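Bin picking without retraining: does the Fovasel result hold up?
Forum: Manipulation and Grasping
Page 1 of 1

torquewrench_ab
I've read the Fovasel write-up twice now and I'm still not sold. The claim is that a grasp scorer trained on one set of household objects carries over to a new bin with no retraining. They report 215 attempts in the new bin. Fine, but only 20 objects, and the same person seems to have loaded the bin every time. That's a lot of weight on one pair of hands.

millpond
We've been running their method on our own bin at Nidus since December, so I can add a bit. Metal bin, clutter from the drawer, nothing chosen to be kind to it.

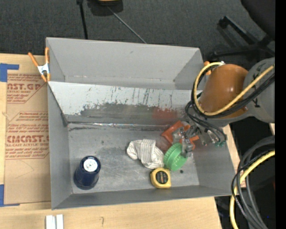

Our bin mid-run, gripper in at the green lid. Striped cloth and tape measure still to go.

torquewrench_ab
Thanks, useful. But that's pretty sparse clutter. The blue bottle is standing off on its own near the corner. I'd want to see things piled up before I called it a hard test.

millpond
Fair. Piled starts are on the list. The cloth is what I'd look at, though - the scorer keeps rating folds higher than I would.

greyjay
Disagree that sparse makes it easy. Scuffed metal floor, reflections off the orange thing, wall close by. Depth goes to mush in bins like that.

torquewrench_ab
Then test the reflections on their own. Paint the floor, run it again, compare. Otherwise you're guessing which part was hard.

sukprasert_fan
Didn't Fusevness try the same thing with 17 objects and get a much smaller gain?

greyjay
Different gripper and they retuned the threshold between bins, so I wouldn't line them up. The Sukprasert baseline is the fairer one.

millpond
Agreed on the baseline. We have 4 seeds done with it. I'll post the failures as well as the averages once the piled runs are in.

torquewrench_ab
Failures sorted by object, please.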